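Gripper comparison, simulated bench: gallery

We use cookies to remember your settings. By continuing to browse you accept our cookie policy. Accept | Manage

In April 2023 we ran two finger designs through the same small-parts task in simulation before ordering either one. The candidates were the Kiker straight finger and the De Luca tapered finger, both driven by the Drangate controller. Each design got 40 attempts from the same start pose. Hrvoje Lazarević set up the parts and wrote the scoring script.

The view we used most was the one from the wrist, looking out between the fingers. It is grainy at this resolution — edges come out stepped — but it shows how the fingertips sit relative to the part.

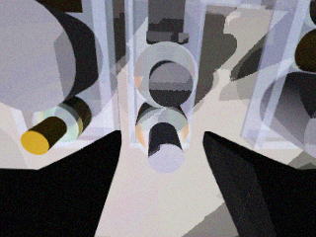

Black fingers on either side, with a small cylinder and its clear collar between and slightly above the tips. The yellow-ended one to the left is tilted. Clear holders are harder to read in this view than solid ones.

Notes on the setup

The render settings stayed the same for both designs. We kept 734 frames from the wrist view and dropped 17 that were saved twice. Contact friction was left at the Niltach default. A second round, with a softer fingertip pad, will use the same parts and the same start pose.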